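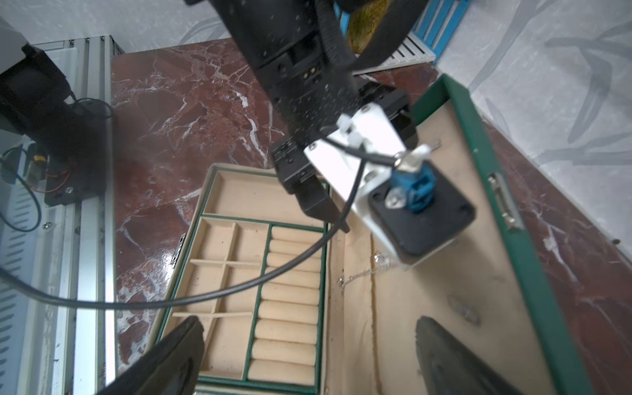 보석함 안감 청소와 액세서리 보관 정리하는 법

2022. 09. 20. | 글: 플린도(Plindo) 생활 편집팀

보석함은 한번 자리를 잡으면 몇 년씩 열고 닫기만 하게 되는 물건이다. 그 사이 안감에는 피부에서 묻어 온 유분과 화장품 가루, 은 제품에서 떨어진 검은 얼룩이 쌓인다. 밝은 색 안감이면 얼룩이 금방 보이고, 어두운 색이면 보이지 않은 채로 남아 있다가 새로 넣은 액세서리에 옮겨 묻는다. 이 글에서는 보석함을 비우고 안감을 닦은 다음 내용물을 다시 나누어 넣는 순서를 적는다. 건조 시간을 빼면 한 시간 반쯤 걸린다.

준비물

부드러운 칫솔 또는 메이크업 브러시 한 개
극세사 천 두 장
면봉
중성세제 몇 방울과 미지근한 물
마스킹 테이프
은 변색 방지지
작은 지퍼백
실리카겔 두 봉지

변색 방지지는 어느 회사 것이든 상관없다. 우리는 쿠미빅(Cumivik)의 작은 묶음을 썼고 배송비를 빼고 3000원이었다. 가위로 잘라 쓰는 제품이라 한 묶음으로 보석함 두 개는 충분히 채운다. 지퍼백은 다이소 같은 곳에서 파는 가장 작은 크기면 된다.

1. 비우기

밝은 색 수건을 넓게 펴고 그 위에 내용물을 모두 꺼낸다. 대리석이나 유리처럼 단단한 상판 위에서 바로 작업하면 귀걸이 침이 휘거나 진주 표면이 긁힐 수 있으니 수건은 꼭 깐다. 반지, 귀걸이, 목걸이, 팔찌, 기타로 나누고 짝이 없는 귀걸이는 따로 모아 둔다. 짝은 대개 안감 틈이나 서랍 뒤쪽에서 나온다. 버릴지 말지는 청소가 끝난 뒤에 정한다.

엉킨 목걸이는 이 단계에서 풀지 말고 그대로 옆에 놓는다.

2. 먼지 제거

보석함을 뒤집어 가볍게 두드린다. 분리되는 칸막이나 트레이가 있으면 먼저 빼낸다. 억지로 당기면 접착면이 뜯어지므로 손가락으로 밀어 보고 움직이지 않으면 고정형으로 본다.

칫솔로 안감을 한 방향으로 쓸어 낸다. 벨벳이나 스웨이드 느낌의 원단은 결을 거슬러 문지르면 자국이 남는다. 모서리와 반지 홈은 면봉으로 훑고, 남은 보풀은 마스킹 테이프를 손가락에 감아 찍어 낸다. 박스 테이프는 접착력이 강해서 원단의 털까지 뽑힌다. 진공청소기를 쓸 때는 흡입구에 얇은 스타킹을 씌우고 가장 약한 단계로 한다.

3. 얼룩 닦기

물 한 컵에 중성세제를 두세 방울 푼다. 극세사 천을 적셔 물이 떨어지지 않을 때까지 꼭 짜고, 눈에 잘 띄지 않는 구석에서 먼저 시험한다. 색이 묻어나면 물청소는 그만두고 마른 브러시만 쓴다.

괜찮으면 얼룩 바깥쪽에서 안쪽으로 톡톡 두드린다. 문지르면 얼룩이 번진다. 그다음 맑은 물에 적셔 짠 천으로 한 번 더 두드리고, 마른 천으로 눌러 물기를 뺀다. 안감 밑에 종이판이 들어간 제품이 많아서 물을 많이 쓰면 바닥이 울고 접착제가 떨어진다.

은에서 나온 검은 자국은 이 방법으로 옅어지기는 해도 완전히 빠지지 않는 경우가 많다. 그럴 때는 비슷한 색의 펠트를 칸 크기에 맞게 잘라 덧대는 편이 빠르다. 폴사이드(Falside)에서 나오는 펠트는 뒷면이 스티커로 되어 있어 따로 풀을 바르지 않아도 된다. 칸보다 1mm 작게 재단해야 가장자리가 들뜨지 않는다.

4. 겉면

인조가죽은 물기를 짠 천으로 닦고 바로 마른 천으로 훔친다. 천연가죽은 물 대신 가죽용 클리너를 쓴다. 원목은 마른 천으로만 닦는다. 금속 경첩과 잠금쇠는 면봉으로 먼지를 빼고, 뻑뻑하면 양초를 살짝 문질러 준다. 식용유는 쓰지 않는다. 시간이 지나면 끈적해지고 안감에 배어든다.

거울이 달려 있으면 세정제를 거울에 뿌리지 말고 천에 뿌려서 닦는다.

5. 말리기

뚜껑을 연 채로 직사광선이 없는 곳에 하룻밤 둔다. 장마철에는 하루 더 둔다. 드라이어의 뜨거운 바람은 접착제를 녹이니 급하면 찬바람으로 30cm 이상 떨어뜨려 쓴다. 손등을 바닥에 대 보아 서늘한 느낌이 있으면 아직 덜 마른 것이다.

6. 엉킨 목걸이 풀기

말리는 동안 하면 된다. 잠금 고리를 먼저 열고 평평한 곳에 놓은 뒤 매듭 가운데에 바늘 두 개를 넣어 조금씩 벌린다. 잘 안 풀리면 베이비파우더를 조금 뿌린다. 진주나 오팔이 달린 목걸이에는 파우더나 오일을 쓰지 말고 바늘만 쓴다. 풀고 나면 고리를 채워서 보관한다.

7. 다시 넣기

매일 쓰는 것은 가장 꺼내기 쉬운 칸에 넣는다. 반지는 홈에 세우고, 귀걸이는 짝을 맞춰 작은 칸에 한 쌍씩 둔다. 은 제품은 변색 방지지 조각과 함께 지퍼백에 넣고 공기를 뺀다. 도금 제품과 순은 제품을 같은 봉지에 넣지 않는다. 진주는 밀폐하지 말고 부드러운 천에 싸서 따로 둔다. 고무줄로 묶는 것도 피한다. 고무에 든 황 성분 때문에 은이 검게 변한다.

얇은 목걸이는 빨대에 한쪽을 통과시킨 뒤 고리를 채우면 다시 엉키지 않는다. 실리카겔은 구석에 두되 진주 옆에는 놓지 않는다.

칸이 모자라면

억지로 겹쳐 넣지 말고 철 지난 것을 빼서 다른 상자에 옮긴다. 서랍에 넣는 적층형 트레이도 쓸 만하다. 블라드(Vlad) 트레이는 칸이 얕아 반지와 귀걸이에는 맞지만 굵은 팔찌를 넣으면 위 칸이 뜬다. 사기 전에 서랍 안쪽 높이를 재고, 가지고 있는 것 중 가장 두꺼운 팔찌의 높이도 같이 잰다.

관리 주기

먼지 털기는 한 달에 한 번, 안감 닦기는 반년에 한 번이면 된다. 변색 방지지는 포장에 적힌 기간이 지나면 바꾼다. 9월에 정리했다면 12월에 실리카겔만 한 번 확인한다. 난방을 시작하면서 창가에 둔 보석함 안쪽에 습기가 차는 집이 있는데, 이때는 자리를 방 안쪽 벽으로 옮긴다.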